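«El brazo no se volvió loco, hizo lo que le habíamos dejado hacer»

Entrevista con Naa Odoi, responsable de pruebas del taller de manipulación de Brundeo

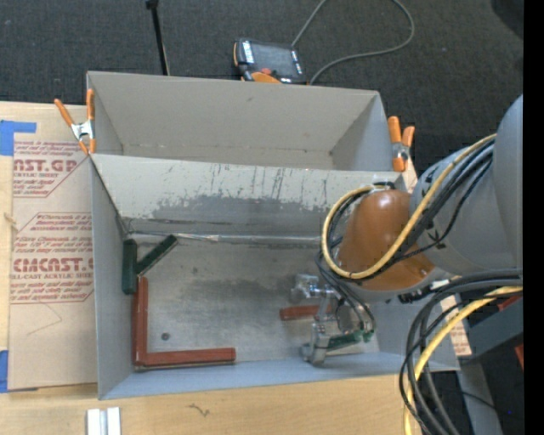
El fallo se produjo en noviembre, en una sesión de recogida de piezas, y dejó el equipo parado varios días. Naa Odoi estaba al mando del turno y acepta contarlo desde el principio. La tarea, dice, es sencilla de explicar: el brazo entra por un lado en una caja de cartón gris, coge una pieza en forma de L y la suelta en otro punto del mismo compartimento. Las piezas son de dos colores, verde oscuro y marrón rojizo, y la caja lleva un panel inclinado en medio, sujeta arriba con pinzas naranjas. «El panel está lleno de marcas oscuras y de rayas. La gente que viene pregunta si fue aquel día. Algunas sí. Otras son de meses de trabajo normal».

Aquella tarde el programa llevaba 600 ciclos sin incidencias. En el siguiente, la pinza bajó sobre una pieza pegada a la pared y siguió bajando. «Oí el cartón antes de ver nada. Luego los motores, que suben de tono cuando empujan contra algo». El límite de fuerza debía detener el movimiento y no lo hizo. Odoi pulsó la parada de emergencia.

La causa tardó en aparecer. Ebuka Adeleke revisó los registros y vio que la lectura del sensor de la muñeca se había quedado fija 4 segundos antes del contacto. El controlador seguía recibiendo un valor, siempre el mismo, y lo daba por bueno. «Para el programa no había contacto. Le llegaba un número viejo», explica.

El origen era un cable. Mattes Wendt desmontó el mazo y encontró un conector flojo a la altura de la articulación, donde los cables se doblan cada vez que el brazo gira. Según Odoi, lo habían cambiado de sitio unas semanas antes para ganar recorrido y quedó demasiado tenso. «Lo aprobé yo. Lo miramos con el brazo quieto, y con el brazo quieto estaba bien».

Hubo daños en un dedo de la pinza y en el fondo de la caja. Heridos no. Odoi reconoce, sin embargo, que la persona que colocaba las piezas había retirado la mano poco antes. «Eso es lo que puse en la primera línea del informe».

Desde entonces el controlador se detiene si la lectura no cambia durante 20 milisegundos, y las piezas se recolocan siempre con el brazo sin potencia. Los cables tienen más holgura y se revisan al empezar cada turno, moviendo la articulación de un extremo a otro.

Queda pendiente el límite de fuerza independiente del programa principal. Kamonchanok Noiphan tiene un prototipo montado en el otro puesto y Odoi espera probarlo antes de volver a subir la velocidad. «De momento vamos despacio. Me lo han pedido dos veces y he dicho que no».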